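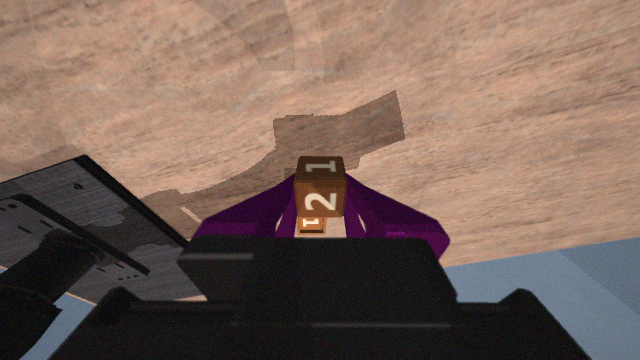
Buying the arm first or the simulator seat first?
Posted in: Small Shop Automation > Budgets and Buying

gmagyar
OK so I need some opinions before Saturday, which is when I have to hand my partner a number. We're a small kitting shop in Gordale and we want one arm with a two-finger gripper to pick little blocks and parts off a table and put them in order. I've been running the block job in the trial version of the Prultis simulator and I like it a lot. Now the trial's almost up and a seat is 1155 for the year.

My gut says pay for the seat, keep playing through the winter, buy the arm when I know what I'm doing. My partner (hi Nabil, I know you read this) says that's money for a video game and we should put it toward hardware. Who's right?

tekpo_atville
You are! We did it your way at the Atville shop and I'd do it again tomorrow. I spent 11 weeks in sim before we signed for anything and I changed my mind on the gripper twice in that time, which cost us zero dollars. Changing your mind after the crate shows up is a whole different story - ask me how I know, haha.

Also you can try finger shapes for free. Longer, shorter, fatter tips, whatever.

wieczorek_w
I'm going to disagree with Temitope here. Sim is great for reach and for seeing if the arm bangs into its own table. For gripping, I don't trust it. My blocks behaved like angels on screen and then slid all over the place on the real bench. I had to buy pads, then different pads, then a second set of fingers. None of that was in my budget because the sim told me I was fine.

If the money only covers one thing, get used hardware and learn on that.

tekpo_atville
Did you set the friction yourself or leave it on default?

wieczorek_w
Default. And yes, I've heard about it already.

tekpo_atville
Well there you go :)

munther_k
Can I ask a dumb question, Géza? Do your parts have to end up a certain way around? If you've got numbers or labels on them and the 1 has to face up every time, you need to budget for a camera and maybe a regrip station, and that's going to matter more than seat vs. arm. I priced that part last and it hurt. My spreadsheet had 36 lines by the end and the arm was one of them.

gmagyar
Not dumb at all, I hadn't thought of it that way. Right now order matters, orientation sort of doesn't, but the customer has been making noises about labels up. So put the camera in from the start?

munther_k
I would. Put it in as a line even if you leave it blank. Same with fingers, cables, a stand, and whatever your electrician wants. Oh, and lead time! Nuttall quoted me 4 weeks and it was more than that.

nabil_azar
Hi, I'm the partner. For the record I said "expensive video game" and I stand by it. But the regrip thing is a fair point and I'd like to see it tried on screen before we pay for a station. Does Prultis do a monthly seat?

tekpo_atville
They did in September, you have to ask the sales desk, it's not on the pricing page. You lose the support line on monthly but the forum is faster anyway.

wieczorek_w
Monthly I could live with. Take one month, set your friction low on purpose, see if the job still works. Then go shopping. I still say get your hands on a real gripper before you sign, even if it's just an afternoon at a dealer.

gmagyar
Nabil, can we do one month plus a dealer visit?

nabil_azar
Fine. You're driving.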